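March, late, kitchen light only

Flavivitz day again. Two arms, one laundry problem. Got up at 6 meaning to do the wrist wiring first and of course went straight to driver settings instead. Coffee cold by the time the left shoulder homed. Right shoulder homed first try, suspicious.

Urkau (the control box, for future me who forgets what we named things) is now on firmware build 201. Build 2 of the grip code on top of that. Moushumi says I need to stop naming things after noises. She also says the whole arm drifts left when it's reaching low and she is right, I logged it, 20 runs, left every time. So that was the morning -- drift, drift, drift.

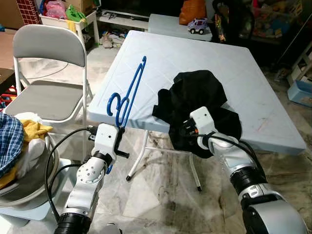

Grip force is still the thing I can't leave alone. Too soft and stuff slides out, too hard and I'm worried about the finger mounts, the ones Justinas printed. Want separate numbers for hard stuff and soft stuff. A plastic hanger in the left and a crumpled black shirt-or-whatever in the right are two totaly different jobs, and right now both grippers run off the same table of values. Dumb. My fault. Split the table tonight, left and right get their own file.

Also cables. The service loops are too long, I hate them. Shorten? If I shorten them the elbow can't go all the way over. Leave it. Ask Justinas.

Lunch was toast. Then the floor tests, reaching down into the fabric pile. Wanted the arms to work at the bottom of their range.

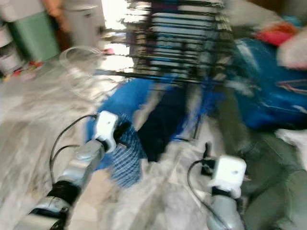
and the shake at the end of a fast move is worse down there than up at table height, which makes sense, arm is stretched out, everything hanging off the shoulder. Dropped max speed. Dropped it again. Moushumi timing on her phone and sighing. Sureo planner doesn't like the slow profile, throws a warning, ignored the warning. Log stopped at line 1,249 for no reason I could find. Restarted, fine. Not happy about "fine."

Do before bed:

- split grip table, left / right
- back up Urkau settings BEFORE touching anything (!!)
- check wrist camera focus, near stuff ok, far stuff mush when moving

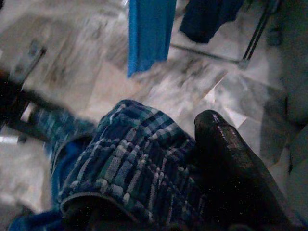 - email Tyagi re: spare shoulder bearing
- find the 3 mm hex key. was in my pocket. not in my pocket

Later. Justinas came by after dinner and we went over the rack approach. He wants the arm to come in from above, I want it from the front. Argued. He drew it on an envelope, I drew it on the other side of the same envelope. Nobody won.

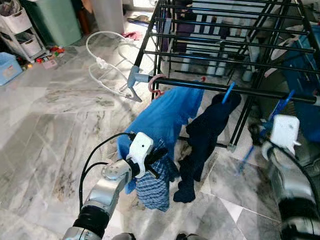 The problem with any path is clearance. I keep modeling the rack as a plain box and it isn't one, there are bars all over the top and braces crossing underneath. And then the clutter on top of that: a blue clothespin on the navy thing, a pink hanger hook over the rod, plus the blue cloth draped right where the left gripper is holding the checkered one. The planner knows about none of it. Justinas says pad everything out with a fat margin and go slow. Fine, margin it is, at least until I can get real depth data in there.

He thinks the loops should stay long, by the way. So they stay.

Backup running now. Table split half done, left file writen, right file tomorrow. Still no hex key. Bed.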